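Tetadwood Player: tracks skip at 11 seconds after moving library to Ullo streaming
Status: Solved
Opened 8 March 2026

Hi all! First off, I love this setup when it works, so please read this as a fan writing in. I've got a Tetadwood player in the living room, a pair of old Bergmann speakers, and as of this winter my whole music life runs through Ullo. I moved 157 albums over in December and have been playing them nonstop ever since.

The problem: any track in lossless quality plays beautifully for 11 seconds, drops out, then jumps ahead to the next song. Standard quality is fine. My phone plays the same lossless tracks without a hiccup (on headphones, same account, same Wi-Fi).

What I had tried before posting:
Restarted the player and the router
Signed out of Ullo and back in
Deleted the offline cache
Swapped the speaker cable, which I knew wouldn't matter, but it was sitting right there 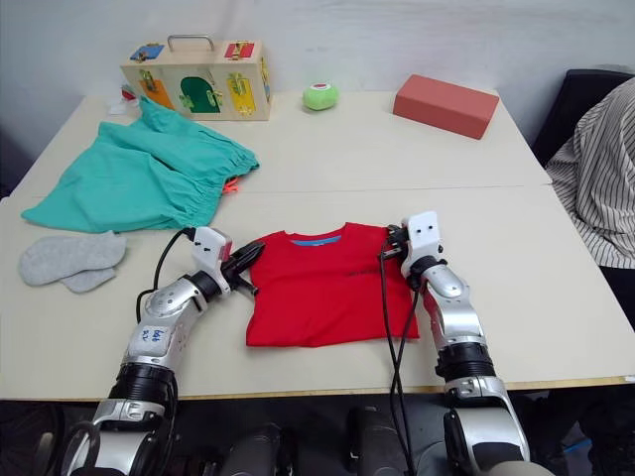 Playlists behave differently from albums, and that was my first real clue. If I start an album from the Ullo app and hand it over to the player, it skips every time. If I start a playlist on the player itself, the first song gets all the way through and the second one skips. I color-tag my playlists so I can keep the tests straight, and the one I used for all of this is tagged red, the same strong red as the T-shirt on the table, with a blue tag for the control list like the band at its collar. Red is all lossless, blue is the same songs in standard. Blue has never skipped once!

Update 1

Thanks for the quick reply! You asked for the buffer setting. It was on Auto. I changed it to Large, restarted, and played the red list from the top. Same dropout, same spot. I also tried Small just to see, and that one wouldn't start playing at all, so I put it back on Large.

You also asked about the network. The player is on 2.4 GHz because it's behind a bookcase and the faster band doesn't reach. I ran a long cable down the hall for an evening (sorry, everyone's ankles) and plugged it in directly. Still skipped! So I think we can leave the Wi-Fi alone. 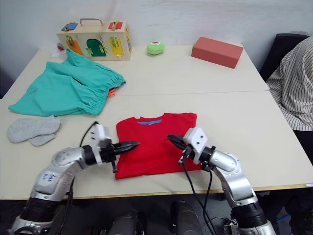
Red T-shirt folded flat, collar at the far side.

Update 2

Okay, this is getting fun. I turned on the playback log like you suggested and it's wonderful, I had no idea the player kept all this. Each skip has the same two lines:

stream handoff requested, output busy
retry limit reached, advancing queue

The output is the part that caught my eye. I have the Nundex plug-in installed for room correction, and it holds the output open with its own buffer, set to 800 ms. I set that up ages ago for local files and never touched it again. Lossless from Ullo seems to ask for the output a second time once the opening chunk has played, and Nundex doesn't let go fast enough.

I switched Nundex off and played the red list. Sixteen songs, start to finish, no skips. I did a little lap of the living room.

What I'd still like is to keep the room correction, though. My bass is a boomy mess without it, and going back to the uncorrected sound after all this time was a shock.

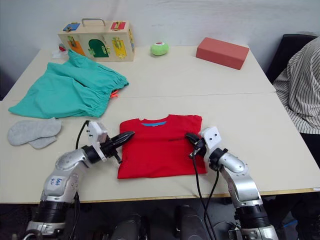 Fix that worked

1. Open the player settings and go to Plug-ins, then Nundex.
2. Turn off Hold output between tracks.
3. Change the buffer from 800 ms to 16 ms. The slider jumps in big steps, so type the number in.
4. Save, then power the player off at the wall. A restart from the menu kept the old value for me.
5. Start a lossless album on the player and let it run past the first song.

After that, both lists play clean with correction on. I've left it running through dinner and well into the night and the log has no busy lines. Gapless albums still run together the way they should, and live records sound fantastic!

One small leftover: the volume display shows zero for a moment when I hand over from the phone. The sound itself is fine. I'm happy to open a separate ticket for that if you want it, otherwise please go ahead and close this one. Thank you so much for the help!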